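NOLTEL OPENS HOUSEHOLD CHORES TRIAL -- RESULTS MIXED, SAYS SO UP FRONT

PRENHOLM, November -- Noltel today released first results from its home chores trial, run with partners Tastov and Kallio at the Prenholm test house. Short version: machines can do some of it. Not laundry, not yet.

The trial logged 2,734 attempts across 4 chores: clearing a table, loading a dishwasher, wiping counters, sorting clothes. Table clearing went best. Counters fine, if slow. Dishwasher okay untill the racks fill up. Clothes came last by a wide margin, with 716 attempts and nearly half needing a person to step in.

Kallio supplied the arms and grippers. Tastov handled the software and scoring. Every attempt was scored the same way -- done, done with help, or not done. No partial credit.

"We get asked every week if a robot can do the wash," the company said in a statement. "Today the answer is no. We would rather print that then sell around it."

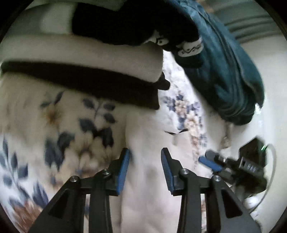
Laundry is the hard one because cloth has no fixed shape. A mug is a mug from any side. A shirt is whatever it fell into. Then there is telling one piece from the next -- cream fabric lying up against a cream floral print, dark clothing bunched together, and the jaws have to close on one layer only. Tastov's software still picks the wrong edge too often.

Next round starts at Prenholm in the spring, 100 new garments, same scoring. Shop-floor work, mainly bin picking and shelf restocking, gets its own report later.

Full score sheets availble on request from the Noltel press office. Site visits mornings only, 9 a.m. to noon.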